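Teaching the two-arm plug task: notes for club teams

Written for the Pennington robotics club, Thursday group. Last updated in March.

These notes cover the second half of the term, when teams move from stacking blocks to a task that needs two arms working on the same table. The task is to pick up a cube-shaped plug adapter and put it into a power strip. If your team hasn't finished the block exercises yet, go back and do those first. The plug task uses the same controls, but it is much less forgiving about angle.

Before you start

You need both follower arms, both leader arms, the laptop with the club account, the practice strip and the practice cube. The strip is never connected to the wall. The far end of its cord must be on the table where everybody can see it before anyone powers up the arms. Haiyan Cao checks this at the start of each session and signs the sheet. If she is away, Roscoe Alcantara does it. Do not start without one of them.

Check that the gripper fingers are tight. Wiggle each one by hand with the arm switched off. If there is any play, use the small hex key in the lid of the tool tray. A quarter turn is usually enough. The fingers are printed parts and the holes will strip if you lean on them.

Run the homing routine on both arms. Wait for the first one to finish before you start the second. The script lets you run them together, but on our tables the elbows can meet in the middle.

Setting out the table

1. Wipe the table and clear anything you don't need out of the middle.
2. Lay the strip so its long side runs across the table from left to right, with the sockets facing the way your team has written on its plan.
3. Put the cube within reach of the arm that will pick it up. Turn it so that two flat sides face the fingers.
4. Move both arms through the whole reach by hand, using the leaders, before recording anything. Watch the cables at the joints as you do it.
5. Open both wrist camera views on the laptop and leave them open.

Step 4 is the one teams skip. Last term the Stalleck team lost most of an evening to an arm that stopped short on every attempt. The cable had been zip-tied too close to the elbow, and moving the arm slowly by hand would have shown it.

Picking up the cube

Open the fingers wide and come down slowly with the wrist level. The cube should end up in the middle of the gap before you begin to close. Close until both fingers touch, then stop and look at the camera view. If one side is touching and the other isn't, open again and shift the wrist. Don't try to fix it by squeezing. The cube will turn a few degrees as the second finger arrives, and that small turn is what makes the prongs miss later.

Grip force on our arms is set in the config file as a number from 0 to 100. Start at 80. Going higher makes the motors warm up and doesn't hold the cube any better. If the cube slides down, the cause is nearly always dust on the fingers, so wipe them first.

Lining up

Bring the cube in at a height where it clears the strip completely. Choose your socket before you move, and have your partner say it out loud. Then adjust in this order: left and right, near and far, and rotation last. Rotation is hard to judge when the cube isn't over the socket yet.

The driver watches the wrist view and the partner watches the table from the side. In the wrist view the cube hides a good part of whatever is behind it, so the driver often can't see the socket being aimed for. The partner gives short directions and the driver repeats them back.
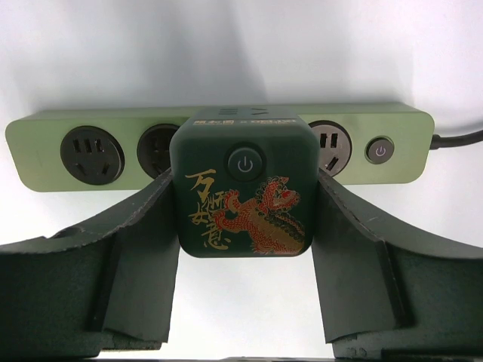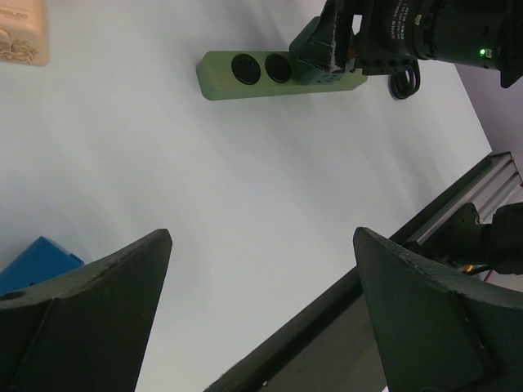 Pushing in

Lower the cube until the prongs rest on the socket. You will feel a slight stop in the leader arm. Hold there for a second. If the cube tilts, lift straight up and line up again. If it stays level, press down in one steady motion.

Use the second arm to keep the strip from sliding. Place its fingers against the strip before the push and leave them still. Two people driving at once takes some practice, so agree on who speaks. Mei Quintanilla's team uses "set" when the holding arm is in place and "going" when the push begins. Any words will do as long as you use the same ones each time.

Open the gripper fully before you lift away. A half-open gripper will drag the cube back out.

Recording your attempts

Each team records 18 attempts for the Zendbridge challenge. Start the recording with the arms in the home position and stop it with the arms back there. Keep failed attempts, but mark them with an F in the log. The judges want to see both.

File names use your team number, a dash and the attempt number. Trerer is team 3032, so its first file is 3032-01. Please don't add words like "good" or "final" to the name. The upload script rejects anything with letters in it, and Asmaa Alaoui ended up renaming 17 files by hand last time.

Common problems

The prongs hit the face of the socket. Your rotation is off. Lift, turn the wrist slightly, and come down again from the same height.

The strip moves when you push. The holding arm is too far from the socket you are using. Move it closer.

The arm shakes near the table. It is reaching too far. Move the strip toward the base and redo your reach check.

One camera view freezes. Unplug that camera at the laptop, count to five and plug it back in. Discard the attempt you were on.

Ending the session

Home both arms, switch them off at the supply, and let them down by hand so they don't drop. Coil the leader cables loosely. Copy your recordings to the club drive and check that one of them plays before you delete anything from the laptop.

Questions about the controls go to Roscoe. Questions about the challenge rules or the log sheet go to Latrice Kasprzak, who has the printed copy of the rules at the front desk until 8 p.m.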